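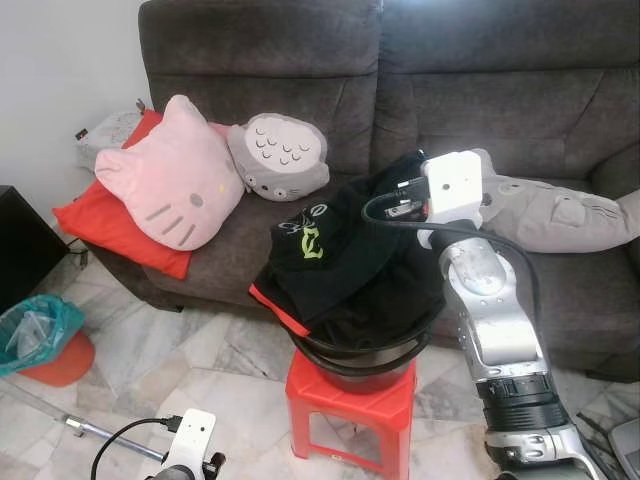
Laundry pickup from a bucket, with a camera on each arm.

About Villow

Villow writes control and planning software for two-armed robots that work in ordinary rooms. We don't build hardware. Our customers bring their own arms and cameras, and we supply the code that decides where to reach, how to get there and when to stop and look again.

The company was started by Mingxuan Luo, who had spent eight years on motion planning for warehouse machines and wanted to work on softer things. Clothing is still the hardest part of what we do. A black shirt on top of other black shirts gives a camera very little to go on, and the pile changes shape every time something is pulled from it.

We have 17 people now, most of them engineers. Our software comes in two parts:

Judari is the perception side. It takes the views from the arm cameras and proposes places to grasp, with a score for each one.

Bahrami is the planner. It moves both arms without letting them hit each other, the furniture or their own cables - the cables took us longer than we expected.

Both run on a single laptop. Customers can use one without the other, and a few do. Recorded runs can be played back step by step in our log viewer, Prodia, so that a bad grasp can be traced to the line of code behind it. Our regression suite has 85 household tasks, and every release has to get through all of them before it goes out. New releases come out in June and December.

We answer support mail ourselves. If you are writing about a failed run, please attach the log and tell us which version you have.

Recent posts
Bahrami 8: what changed in the cable model
Grasp scores on dark fabric
Reading a Prodia log
Open positions at Villow

Contact | Copyright 2019 Villow | Back to top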